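From: Arash Ranjbar
To: orkis-readers
Subject: Re: Which CSS book for a beginner?

Hello all,

On the question from Clorkport:

> I've been asked to look after our club's website and have never
> written a stylesheet. Is there a book that starts gently but is
> still useful once I know my way around? The Zepeda one looks
> good but it's 37 dollars.

Welcome, and what a lovely thing to be starting on! I learnt from the Zepeda book myself, in the back room of the library at Batlow, and I still have my copy – very dog-eared now, with the spine gone at chapter 8. I'd read the chapter on selectors twice before touching layout. The colour section is a bit dated, but the exercises are short, and I got through most of them in 15 minutes over a cuppa.

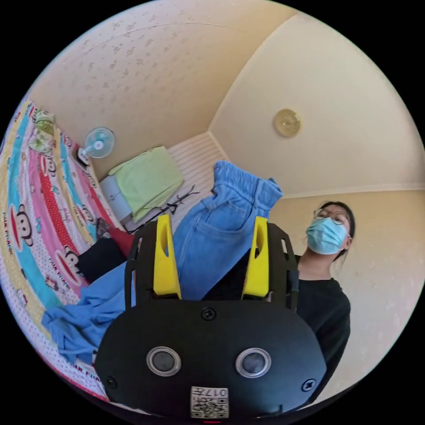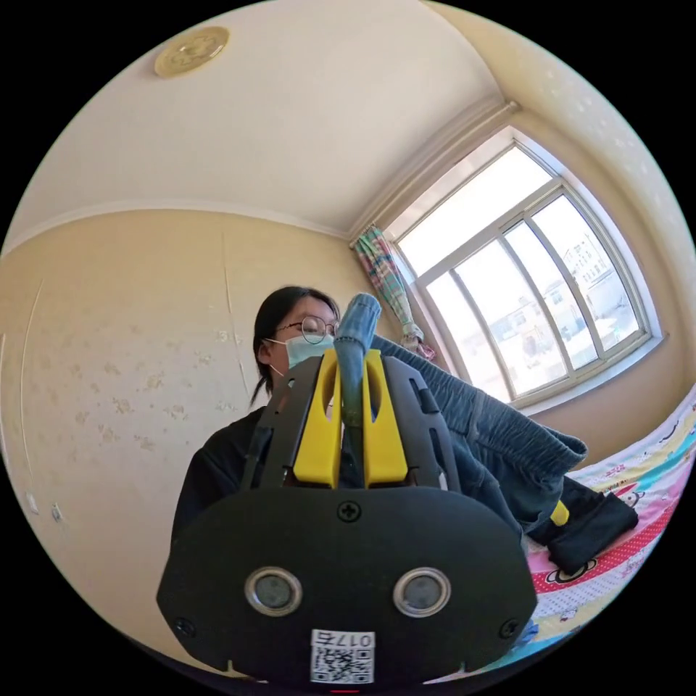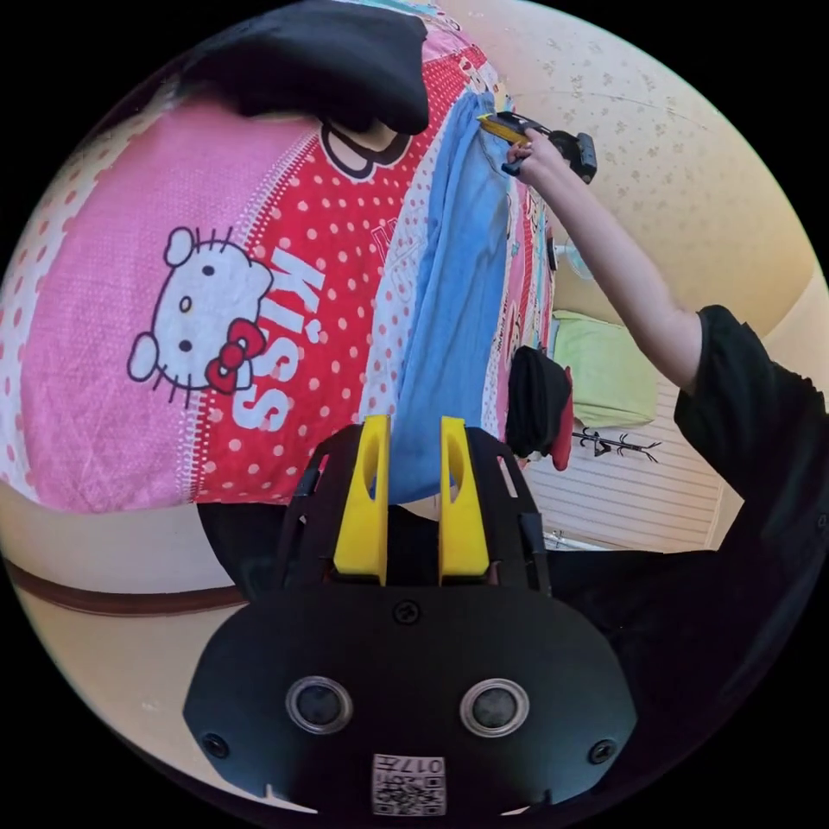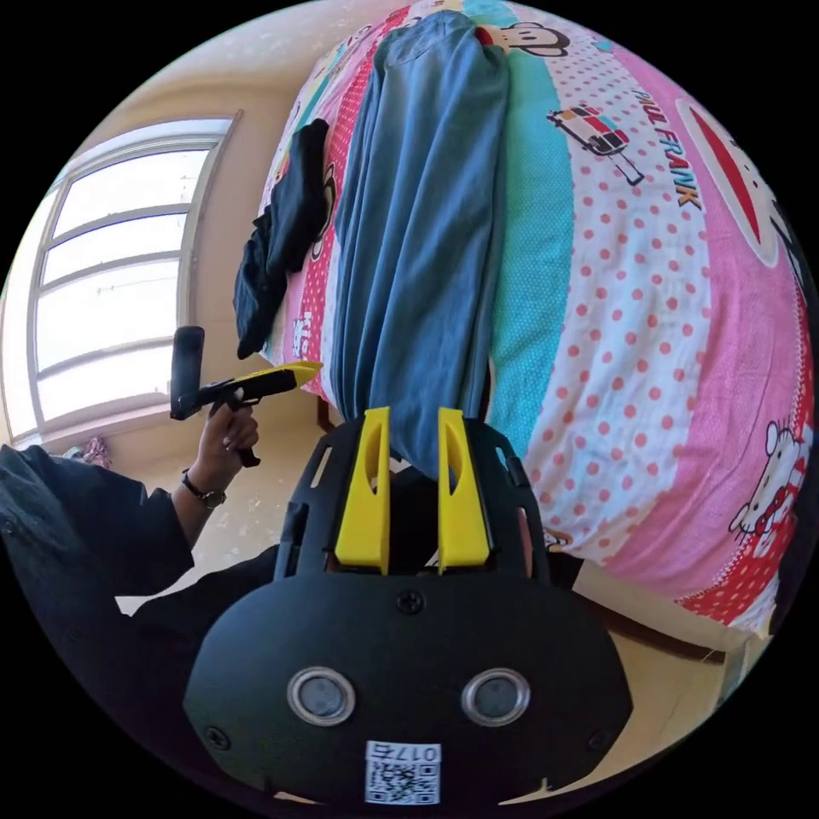 Jeans in the first two, patterned bedding in the third.

If the price is a worry, do ask your library for an inter-library loan, or wait until December when the publisher usually has a sale. And please post your stylesheet to the list when you have something, even if it's only 100 lines and half of them are comments. Mine certainly were – I think I commented every curly bracket!

Cheers,
Arash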